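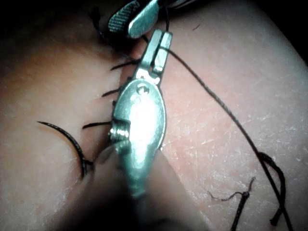
Practice pads: wear, rotation and stitch spacing

Bench notes, 2 January 2022

The suturing benches at Stuvar have moved to a single pad type for interrupted closure. The pads are the pale Hukden sheets already used for the basic knot exercises. Pads from the older Prillow stock may be used for needle grasp drills until they run out, but they are not to be used for assessed work. The two materials give different resistance at the entry point, and results from one don't transfer well to the other.

Surface wear

Fine white lines and small flakes on the top layer are normal after handling. They come from instrument tips dragging across the sheet and do not affect how the needle passes. A pad is still serviceable in this state. Retire it when any of the following applies:

- the cut edge tears when a bite is tightened
- the incision can be pulled open with thread still in place on both sides
- old needle tracks lie so close that a new bite falls into one of them

Surface marks do make it harder to judge bite distance by eye, particularly under strong light, where pale creases and needle tracks look much alike. Trainees who rely on a drawn line should redraw it before starting. Bok-nam Yeon checked the pads in the cupboard in September and withdrew 20 of 72. Most of the rejects had torn edges. Very few were rejected for surface condition. 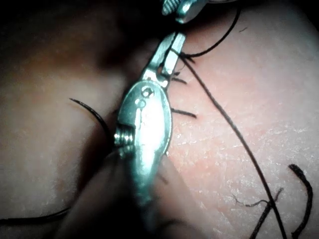

Needle holder or hemostat over the practice pad, with dark thread at the jaws. The surface at right is heavily creased.

Lighting has been a recurring point in the feedback sheets. Polished metal throws a highlight back at the viewer, and the usual response is to turn the lamp up, which washes out the middle of the pad and leaves the outer part in shadow. Lower the lamp first. If the far end of the incision is still too dark to read, slide the pad and leave the lamp alone.

Needle and bite

Start the closure from one end and work toward the open section. Each stitch is tied before the next bite is taken. For the standard exercise:

1. Grasp the curved needle behind its midpoint, toward the thread end.
2. Bring the point to the surface at a right angle.
3. Rotate through the pad along the curve. Do not push.
4. Pick up the point on the far side with the second instrument and keep following the curve until the needle is clear.
5. Draw the thread through to leave a short tail.

Edges that still part in the unsutured section are expected at this stage. Don't overtighten the nearest stitch to bring them together. Place the next one at the same spacing and let it do that work.
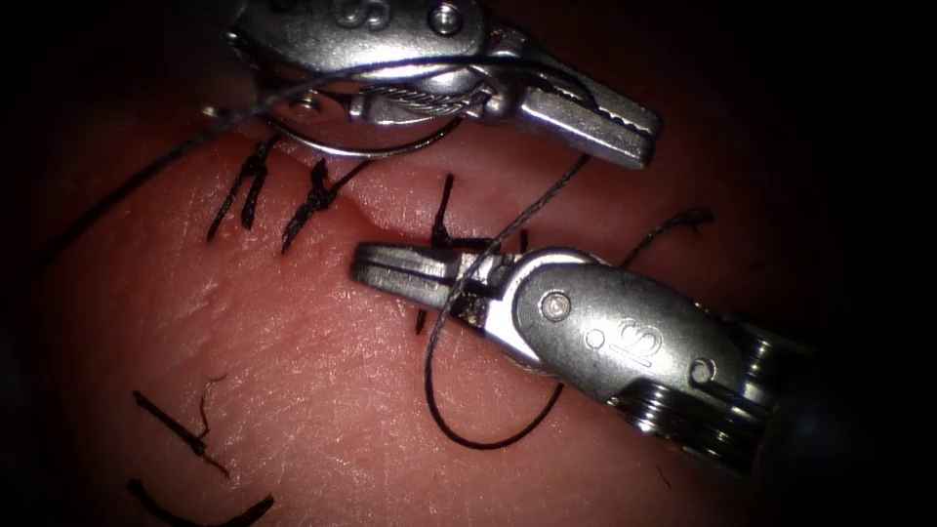

Thread management

Most lost time in the logged sessions came from loose thread. Black braided thread shows up well on a pale pad but is easily lost against a dark shaft, and a slack loop will settle over any part that stands out from the instrument. Check the loop before each rotation. When it lies close to a hinge or a pulley, lift it off and lay it flat on the side away from the next bite.

Cut tails to an even length once the knot is set. Long tails from finished stitches get caught in the next throw, and pulling them free often loosens the knot underneath. Offcuts go in the tray.
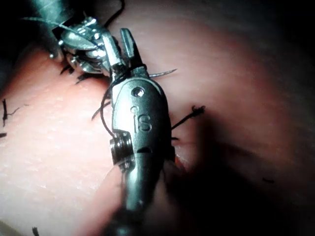 Stock and sign-out

Chae has replaced our previous thread supplier. Packs are in the second drawer under order code 3843, in boxes of 20. Write the pad number on the sheet when you take one out and note which side has been cut. Both faces may be used, provided the first incision does not go all the way through.

Retired pads go in the bin by the sink, not back in the cupboard.

Recent items
Knot security on soft pads
Needle counts at end of session
Revised bench booking form
Cleaning and drying practice sheets
Running closure: notes from the autumn group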